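# Fatura parallel gripper kit: what to buy and what to leave for later

I've been selling and setting up small arms for kitchens, labs and teaching rooms long enough to know that the gripper is the bit people budget for last. They spend months picking an arm, then email me on a Friday asking what goes on the end of it. So I've put everything I usually say on the phone on one page, and you can read it with a cup of tea instead.

The Fatura kit is our standard two-finger set. It's the one I'd suggest if you want to pick up ordinary household things and you don't yet know which ones (most people don't, and that's fine!). You get the gripper body, one pair of fingers, the mounting plate, the cable and a printed setup sheet that Kenna Mackay rewrote this spring - it's much better than my old one.

**Price:** £480 for the kit, before VAT
**Spare fingers:** £94 a pair
**Warranty:** 2 years on the body, none on the fingers
**Lead time:** 20 working days

Yes, the fingers are a wearing part. I get asked about this a lot, usually with a bit of a sigh, but they're meant to be swapped and it's far kinder to your budget to wear out a finger than a motor. Put one spare pair on the first order. If you're running the arm all day, with more than one person using it, make it two pairs and save yourself the second delivery charge.

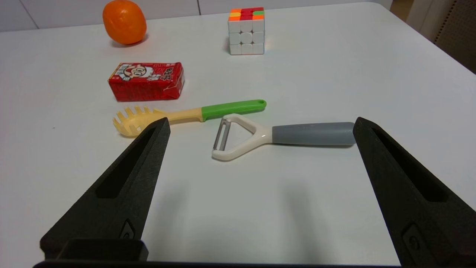
Now, about choosing your objects, which really ought to happen before you sign anything off. Long thin tools with a fat handle are a very different job from something round, and a box that gives when you squeeze it is different again. Write your list first, measure the widest thing on it across the side you'd grip, and send me that number. Sorcha Cronin will check it against the opening and tell you plainly if it won't go. She's talked quite a few people out of buying from us, and I still think she's right to do it.

## Things people forget to budget for

- A mounting plate for the other arm, if you have one. Ours fits Velville arms as it comes; MacLeish arms need the adaptor, so ask for that on the quote.
- A plain table that doesn't wobble. I'm serious, we've lost whole afternoons to a wobbly table.
- Someone's time for the first week. Fraser Moffat can do a setup day with you, but you'll still want a person of your own who knows the thing well.
- The shopping. Kitchen tools, toys, drinks, fruit - it's small money, but it needs a line of its own or it ends up on somebody's own card.

## If you're not sure yet

You can hire the kit for a month and we'll take the hire fee off the price if you keep it. There are only a few hire sets and the July ones are already out, so get in touch early if you need yours before the autumn term.

Schools and colleges can pay on invoice. Everyone else pays half with the order and half when it ships. Send me your arm model, your object list and the delivery address, and I'll get a quote back to you with the adaptor and spares shown as separate lines, so you can cross out whatever you don't want.

Lachlan Nisbet
Sales and setup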